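Citside Kitchen Surfaces - README

Version of June 3, 2020. Compiled by Renu Nishad, checked by Anju Kaushik.

What this is

A table of 360 claims about the care of kitchen counters and cutting boards, copied from care leaflets, store pages and home advice columns. Each row gives the claim, where we found it, and whether the source offered any reason to believe it. Most did not.

Why we made it

Care advice gets copied from page to page until it looks like fact. We kept reading that a board must be oiled monthly, or weekly, or never, and each page sounded equally sure. We wanted the wording in one place so people could see how thin it is. 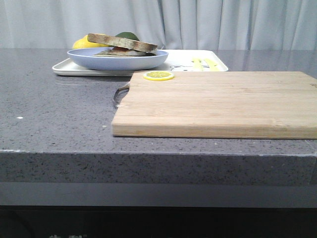
Bamboo cutting board on a speckled gray counter.

Columns

claim_id - a number, nothing clever
claim_text - the wording as found, spelling mistakes included
surface - stone, wood, bamboo, laminate, other
source_type - leaflet, store, column, forum
support - none, stated, tested
note - free text, often grumpy

"Stated" means the source gave a reason. It does not mean the reason is good. "Tested" means the source described a test that someone else could repeat. Please don't read it as "true."

Known problems

Of the 360 rows, 139 are marked "none." Do not quote that as a share of all care advice. We picked sources by searching for them, and searching favors pages that are built to be found.

Bamboo is a mess. Some sources file it under wood, some treat it as its own thing, and a few do both on the same page. We followed the source each time, so the surface column is less tidy than it looks.
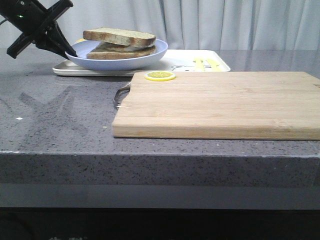 The Vashisht leaflets were typed in by hand from paper copies. Expect slips. Lokex rows came from a spreadsheet we were sent with no dates in it, and we have not been able to work out how old they are. Treat them with care, or drop them.

An earlier release under the name Stemunow promised 1,000 rows. It never got there, and many of the rows it had were repeats. Please stop using it.

What not to do with it

Don't train a cleaning adviser on this and call it expert knowledge. Don't average the oiling advice - we tried, and the answer meant nothing.

Updates

Release 3 is planned for October. It will fix the bamboo rows if we can agree on a rule. Corrections are welcome, but send the source along with them.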